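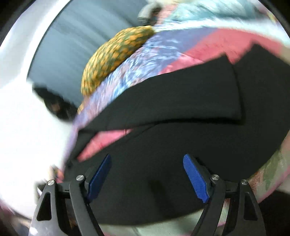
Blue pads over the black garment, drum load, Sunday session.

Notebook, Sunday, August

Started at the drum again, and I'm really pleased with how the written rules are shaping up. Putting down what I want to keep while it's fresh, plus the bits that need arguing over before the Codcombe people get their copy.

Rule on approach (was 2, now split into 2a and 2b)

2a. Come in through the middle of the door opening, fingers wide, and stay clear of the white rim all the way in. The old wording said "avoid contact where possible", and everyone read that differently. New wording: no contact with the rim, and if you touch it, the attempt is marked as touched. You don't restart. I like this a lot more – a touched attempt is still useful as long as the mark is honest.

2b. Pause before closing. Both pads in view, cloth between them, then close. The pause is short but it makes the start of the grip so much easier to find afterwards! I went back through the older Jilon runs and could hardly tell where reaching ended and gripping began.

Rule on choosing what to grab

Top of the pile first, unless the top item is pinned by something else. Black cloth is the tricky one. With a big dark garment folded over on itself, an edge and a crease look very much alike, and today's pile had a lovely nasty one with pink poking out from under it. Draft text: "On dark fabric, go for a fold you can see both sides of. If you can't tell, grip the bulk." Bright patterned things are far kinder, and the yellow and green one with the pineapple sort of spots could be picked out by anybody.

Open point: does "top" mean highest, or nearest the door? Kļaviņa notes say highest, Resteck sheet says nearest. Both are sensible. We must choose one and put it in the definitions, otherwise two careful people will follow the rule and do different things.

Rule on speed

My favourite change. We had a speed limit written as a number and hardly anyone could work to it by hand. Replaced with: if the cloth is smearing in the picture, you're moving too fast. Everyone can check that for themselves on playback. There's still smearing in the top part of the Sunday pictures, so I've marked myself down under my own rule, fair enough.

Pads and joints

Check before each block:
– grid on both blue pads clean, no lint packed into it
– pad edges seated, not lifting
– pivot screws snug, left and right
– fingers open and close evenly

Pad change is set at 800 closes in the draft. I'd like that to stay as a ceiling, with an earlier change allowed if the grid looks shiny. Needs a line in the log either way.

Marking

Keep it to 3 marks: clean, touched, dropped. Somebody is bound to ask for a fourth for "got two items at once". I'd put that in the comment column for now and see how often it comes up.

Left to do
– definitions page, "top" and "clear of the rim"
– swap the old speed line out of the Resteck sheet
– reread the Jilon marks against 2a, there may be touched ones filed as clean
– print the draft large enough to read from the machine
– send to Codcombe once "top" is settled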